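Course handout 6: Can machines do the chores yet?
Opening up an old desktop computer
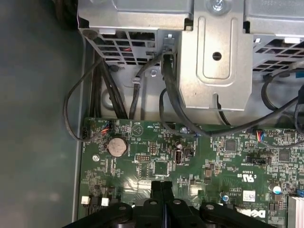 1. Why we take this task

In June we looked at folding towels and loading a dishwasher. Today we go to the shop floor, to a refurbishing bench where used desktop computers are opened, checked and taken apart for parts. For a person with some practice this is quiet work. For a robot arm it is still one of the hard ones, and I would like you to understand why before you read the Tretulia report for next time.

Look first at the cables. A black cable that hangs in a loop over the chassis floor has no fixed shape. The drawing of the computer does not tell where it will lie, and it will lie differently in the next machine of the same model. The drive cage is the opposite case. It is bent steel, it stays where it is, and a planner can trust it.

2. Three kinds of difficulty

Flexible parts. The flat data cable sweeps across the upper part of the board. If the fingers push it, it moves, and it may pull on its connector. Most planning software treats the world as stiff, so the cable must be handled by a separate method, or by a person.

Small parts. The fan header with its red and orange wires is small compared with the black fingers of the gripper. A human hand uses the fingernail here. Many grippers have nothing similar to a nail, and they cover with their own body the place they must see - a wrist camera helps, but it does not solve this.

Force. The coin-cell battery sits in a round holder. To take such a cell out you normally press a clip and lift at nearly the same moment. Too little force and nothing happens, too much and the holder breaks. Position control alone is not enough for this step.

3. Some results to discuss

The Brivholm bench trial used 40 used desktops and one arm. Over the whole trial there were 1,629 grasp attempts on cables and connectors, and in 117 of them the operator had to stop the arm by hand. Please note that a stop is not the same as a failure. Some stops were only caution, and the trial did not separate the two. This is a weakness which I ask you to keep in mind when you compare it with other work.

The Kellow group had a narrower aim. They removed only screws, and they fixed every chassis in a jig. Their numbers are better, but somebody must put the chassis in the jig.

4. What can be said today

Screws in known positions: yes, in many cases. Pulling a drive from its cage: often, when the cables are already off. Unplugging wire connectors in an unknown machine, without help: I would say not yet reliably.

For your own preparation, read the chapter on contact in the Zhong course notes, and write half a page on this question: which step in opening a computer would you give to a machine first, and what would you change at the bench to make it easier for the machine?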